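Call for Participants: Reviewers for the Household Robot Good Practice Guide, Second Round

Posted 2nd January

Gekham is looking for people to join the second reading group for our guide to good practice with robots in the home kitchen. If you have ever been scolded by a microwave, fought with a stove knob that didn't say which way was off, or spent your working life writing safety procedures for other people to follow, we would very much like to hear from you. You do not need to be an engineer, and we mean it. The first round leaned heavily on engineers, and the draft reads that way in places.

A little background for those who are new to us. Gekham is a small nonprofit that writes plain-language rules for machines that work near people. We started with floor cleaners, moved on to carts and lifts in care homes, and for the past while have been occupied almost entirely with kitchens. The guide is meant for the teams who build and test kitchen robots, and also for the people who buy them, rent them out, or have to share a room with one. It covers how a robot should approach an appliance, how hard it may push or turn, when it has to stop and ask, and what kind of record it should leave behind.

The current draft came out of the first round, which brought in 222 written comments. We read them all (some of them twice, and one very long one about refrigerator doors three times) and the draft changed a great deal as a result. The chapter on knobs and dials was taken apart and put back together. The chapter on cabinets and drawers is new. The chapter on simulated testing is the one we are least happy with, and it is where most of the second round's effort will go.

The trouble with simulated testing is simple enough to describe. Most teams now try out their robots in computer-made kitchens long before anything touches a real counter, and this is a good thing, as no one gets pinched and no dishes get broken. But there is very little agreement on what a fair test kitchen ought to contain, how much it ought to vary, or what a team may claim afterward. One team will say its robot "can operate a microwave" when it has only ever met one microwave, in one spot, under one light. Another team will be far more careful and get less credit for it. We would like the guide to give everybody the same yardstick.

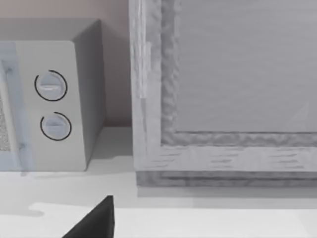

So the draft now asks for a few things. A team reporting results on any appliance task should run at least 3000 simulated trials and should say plainly how many different layouts those trials were spread across. Furniture standing close to the appliance should be part of the layout in a fair share of trials, and a robot that brushes against the furniture on its way to a control should have that written down even if the task itself succeeded. Controls should be tried from more than one starting position. Where a robot's own camera is the only source of information, the team should say so, and should say what the robot is supposed to do when its view of a control is partly blocked. Our own feeling is that it should stop. Several first-round readers felt it should back off and look again before stopping, and they made a good case, so both wordings are in the draft and we would like you to argue about them.

We are working with two other groups on this round. Mikov keeps the set of simulated kitchens that readers will be able to look through, and will be on hand to answer questions about how they were put together. Weldu is running a small real-kitchen trial alongside, under the draft rules, so that we can see where the paper version and the practical version part ways. Their notes will be shared with readers as they come in, warts and all. Funding comes from the Cindusa fund, which has no say over the wording and will see the finished guide when everybody else does.

What taking part involves

There are 8 chapters, and each reader is assigned five of them, so you won't be asked to get through the whole thing unless you would like to. For every chapter you'll receive the draft text, a comment form, and a folder of stills and short clips from the simulated kitchens. Please comment on whatever strikes you. A note saying "I read this paragraph four times and still don't know who has to press the stop button" is every bit as useful to us as a paragraph of technical correction, and sometimes more so.

There are also two group calls, each of ninety minutes, where we go over the points that readers disagree on. We try to keep these friendly. Calls are captioned, and you are welcome to keep your camera off and type your remarks in the chat if you are more comfortable that way.

Who we hope to hear from

People who cook every day, at home or for a living. Occupational therapists and home care aides. People who use a wheelchair or have limited grip or low vision, and who know a great deal more than we do about reaching for controls. Appliance repair people. Test engineers and technicians, of course. Landlords, inspectors, teachers of home economics. Anybody who has had a robot in the house and has opinions.

You must be 18 or over and able to read and comment in English. If you work for a company that makes kitchen robots you may certainly take part, but we will ask you to say so, and your employer will be listed next to your comments in the published summary. No more than one reader from any company, please.

Pay and practicalities

Readers are paid a flat fee after the second call, and we can pay for a support worker or a sign language interpreter on top of that. All work is done from home. You will need an internet connection and a screen big enough to look at pictures comfortably; a phone is a bit small for it. If you would prefer the chapters on paper, tell us and we will mail them.

How to apply

Use the reader form on the Gekham website and tell us, in a page or less, what you do and which part of the kitchen you have the strongest feelings about. A résumé is not needed. Applications close at the end of January, and everyone who writes in will get an answer. If you took part in the first round you are welcome to apply again, though we will be holding half of the places for new readers.

Questions before you apply can go to the reading group desk through the same form. Please choose "second round" from the menu or your message will end up with the floor cleaner people, who are very nice but will only have to forward it.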